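Ticket: Gripper finger spares + second cell budget
Opened by: Faith Magesa
Assigned: Umut Gezer
Status: open, waiting on quote
Priority: high

Sep 26, 2023

Umut – need numbers for next year's equipment plan and the finger thing is holding it up. Short version: we burn through finger pads faster than the plan says. Old budget line assumed one set per arm per quarter. Not even close. Stores has 7 sets left and no open order. Cell is on the mug and coaster job all month so no slack to stop and wait for parts.

Tramum quoted 70 per set, 18 days lead time. Gellia cheaper on paper but min order is silly and shipping is extra. Havent had anything back from Fendgate.
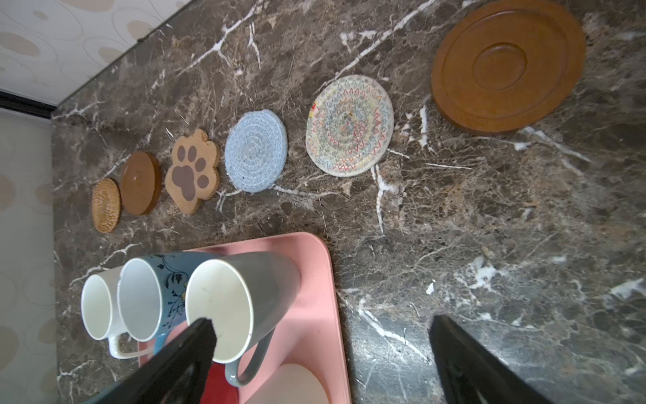 Spares list first. Gion wants one finger type for both arms so we only stock one part number. Fine by me but the wide opening has to stay. Look at what they have to deal with on this job – mugs lying on their sides in the pink tray, coasters in a row on the marble, cork paw next to a thick wooden one. A narrow finger kit is cheaper and Im not putting it in the plan until someone shows me it does mug handles and flat coasters both. Please ask Tramum for a sample pair, their cost.

Update (Umut): asked. Sample OK, we pay return shipping. They want to know if we need the wrist camera bracket too, its a seperate line. 1035 for the full wrist kit, bracket included. Do we?

Update (Faith): bracket for the second cell yes, spares no. Put the kit in as one line x2 and dont split it, finance kicked it back last time.

Siu-ming asked if the second cell can be single arm to save money. Checked with Emlyn, he says no, the job is written for two and rewriting costs more than the arm. So plan stays at two arms, one table, same rail frame, same wall panels. Cable conduit goes on the list as well, we forgot it on cell one and paid rush on it.

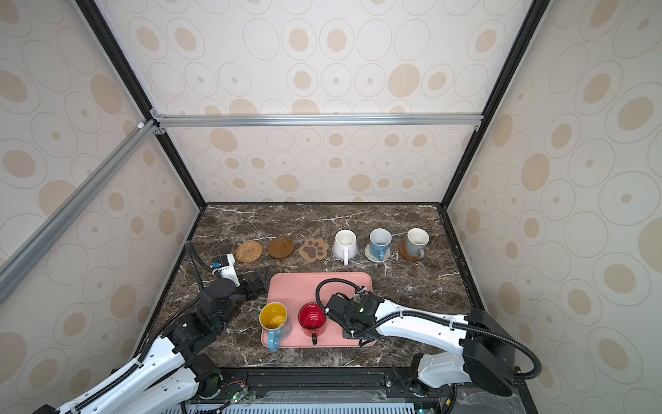 Current cell, both arms at the tray. Use this layout for the second cell quote.

Update (Umut): layout sent to Tramum and Gellia. Gellia asking for table size and tray size, I only have the table. Who has the tray?

Update (Gion): tray is off the shelf, Huỳnh supplied the first batch. Will measure. Can we budget spare trays while we're at it – cheap and always the last thing anyone orders. Also pls confirm finger clearance at the tray wall, Gellia's pair is thicker at the base and I dont want to find out after we pay.

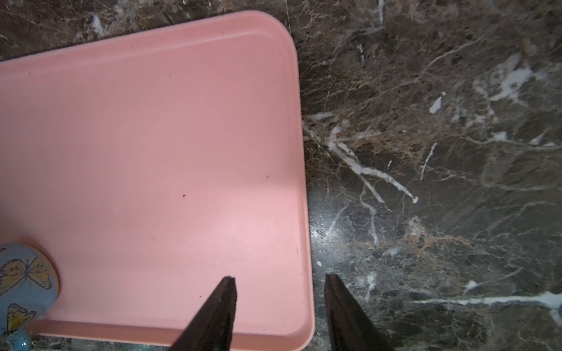
Fingers either side of the tray's right edge, for the clearance question.

Update (Umut): forwarded to Gellia with the tray question. No reply yet.

Still open:
– tray dimensions (Gion)
– sample pair from Tramum, return shipping to be approved (Faith)
– Gellia to confirm finger thickness at base
– Fendgate, chase once more then drop
– finger sets: change budget line to monthly, both cells

Not closing this until the sample is here. Emlyn pls dont merge it with the conduit ticket.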